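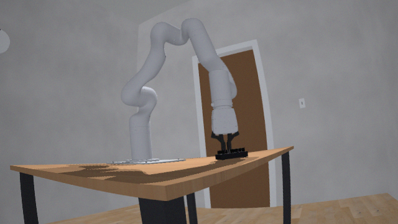 오피니언 | 메이커 칼럼

로봇팔을 집에서 만든다고 하면 다들 용접이랑 납땜부터 떠올린다. 틀렸다. 지난 두 달 내 작업은 거의 화면 안이었다. 방 하나, 나무 탁자 하나, 흰 팔 하나. 전부 렌더링. 나사는 아직 한 개도 안 조였다.

주장은 간단하다. 집에서 팔을 만들 사람은 부품 주문 전에 시뮬레이션부터 해라. 순서를 바꾸면 돈이 샌다. 나는 샜다. 2월에 트레스츠카 감속기를 덜컥 샀고, 토크 계산을 나중에 했고, 지금 그건 서랍에 있다. 환불 기간은 벌써 지났고.

물론 반론 있다. 공유 작업실 폰디티코에서 같이 작업하는 메론 이메르는 시뮬레이션을 싫어한다. "마찰을 네가 정하잖아. 그럼 답도 네가 정하는 거지." 맞는 말이다. 케이블 처짐도 없고 탁자가 흔들리지도 않는다. 화면에서 잘 잡던 집게가 실제로는 미끄러진다. 그것도 안다. 그래도 나는 먼저 해보는 쪽이다. 배치 문제는 마찰하고 상관없이 드러나니까.

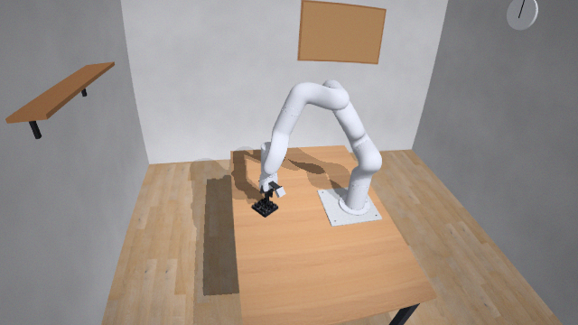
내가 제일 오래 붙들고 있던 건 받침판 위치였다. 집에서 쓸 책상은 좁고, 팔은 생각보다 자리를 먹는다. 처음엔 정중앙에 놓을 생각이었는데 그러면 양쪽 다 어정쩡해진다. 그래서 판을 탁자 오른쪽으로 붙이고 팔을 높게 아치로 넘겨서 왼쪽의 작은 검은 물체까지 내려오게 했다. 앞쪽 절반은 통째로 비어 있다. 키보드 놓을 자리다. 실물이었으면 구멍을 몇 번 다시 뚫었을지. 화면에선 숫자만 고치면 된다. 저녁 한 번에 위치를 6번 바꿨다. 합판에 그 짓을 했으면 탁자 하나 버렸다.

그리고 소음. 아파트에서 밤에 드릴은 못 쓴다. 이거 은근히 큰 이유인데 제작기들은 잘 안 쓰더라. 시뮬레이션은 새벽에도 돌아간다. 노트북 팬 소리 정도는 이웃이 봐준다. 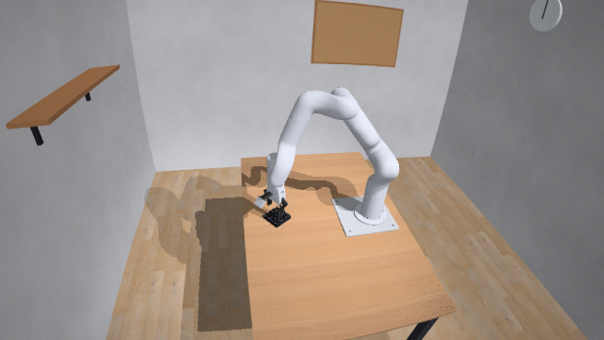
그럼 언제 실물로 가나

영원히 화면에만 있자는 얘기는 아니다. 그것도 병이다. 조명 만지고 바닥 나뭇결 고치다가 한 주가 간다. 내가 그랬다. 바닥 재질은 집게가 물건을 잡는 데 아무 도움이 안 되는데도.

내 기준은 이렇다. 같은 동작을 물체 위치만 바꿔가며 20번 돌리고, 관절이 한계각에 걸리는 자세가 없으면 주문한다. 걸리면 링크 길이부터 다시 본다. 지난번엔 54도에서 손목이 자꾸 걸려서 주문을 미뤘다. 미루길 잘했다고 본다. 그로마노 서보는 반품 배송비가 꽤 된다.

작업실 사람들한테 바라는 것도 하나. 쿰사 게시판에 완성 사진만 올리지 말고 배치 파일도 같이 올려줬으면 한다. 예쁜 사진으로는 받침판이 탁자 끝에서 얼마나 떨어졌는지 모른다. 파일 하나면 다음 사람이 며칠 아낀다. 귀찮은거 안다. 나도 아직 정리 못 했다, 이번 달 안에는 올리겠다.

메론하고는 결론이 안 났다. 그 친구는 일단 알루미늄부터 자르자고 하고 나는 손목 각도를 한 번 더 보자고 한다. 다음 모임 때 책상 치수 재서 가져가기로 햇다.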